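Buy the boring stuff first

Every October our shop does the same dance. Somebody comes back from a trade show with a brochure, the brochure has an arm on it, and by the end of the week the arm is on the wish list and everything it needs to do a day's work is not.

I've been on the buying side of automation for a good while now, first at Tapsell and these days at Avholm, and I have signed for plenty of arms. I like arms! But the line I fight for hardest in the budget is the dull one at the bottom that says "cables, mounts, spares, shelving." Last year we asked for 3,000 dollars there and got 766. We burned through that before the second station was up, and then we spent weeks borrowing connectors from the station next door, so of course that one went down too.
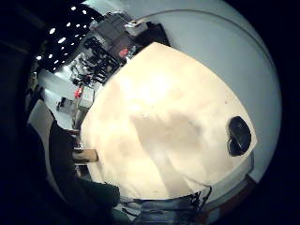
Cameron Harawira, who ran purchasing at Tapsell when I started, used to make us write down who would be standing next to the machine and for how many hours. I thought it was paperwork for the sake of it. Then we bought the Gukness cell, a lovely thing, and found we'd planned 122 hours of setup and used 777. Those hours were people. They came out of somebody's week, and the quote didn't have a box for them.

So my pitch (and I've made it to two finance managers so far, with mixed luck) is to turn the request upside down. Start with the hours. Then the floor space, including enough room for two grown adults to squeeze past each other with a laptop. Then spares, and I mean two of anything with a plug on it. Put the machine last and see what's left. If the answer is a smaller machine, buy the smaller machine and run it every day.

People tell me this is how you end up with old technology. Maybe! We still run a Flilletti feeder that looks like it came out of a school kitchen, and it's the only thing in the building I never get a call about. I'd take three more of them over one more brochure, and I've put that in writing for this year's round.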